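Notebook, assay room, April

Started 7:50. The arm ran the plates from the Yagi job until lunch, 26 in total, one stop. The stop was my fault, I left the lid on the first plate. Plavau software only said "pick error" and I lost time looking in the wrong place. To do: write the lid check on the start sheet, in big letters.

Salamatu Ogbonna came at 10 and we talked about the shifts. Before, two people stood at the bench the whole morning and moved plates by hand. Now one person loads the IN side, goes away, and comes back to empty DONE. She likes that her wrist does not hurt any more. She does not like that she has to stay near for the alarm, so she cannot really begin other work. I have the same feeling. The day is cut in small pieces. 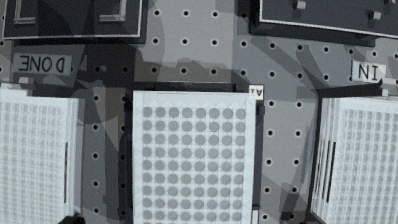
We agreed to try this for the next weeks: the person who loads does not also answer the alarm. The second person keeps the phone and does the data from the desk. Hidano group already works like this and they say it took them around 50 runs before everybody trusted it.

Also, the new people never learned to pipette a full plate by hand. Salamatu wants one manual plate each month for every person, so we can continue if the arm is down. I agree, but must ask who pays the tips.

Afternoon: position A1 taught again, offset saved under the old name. Sturkwood order for spare holders is still open. Ask again tomorrow.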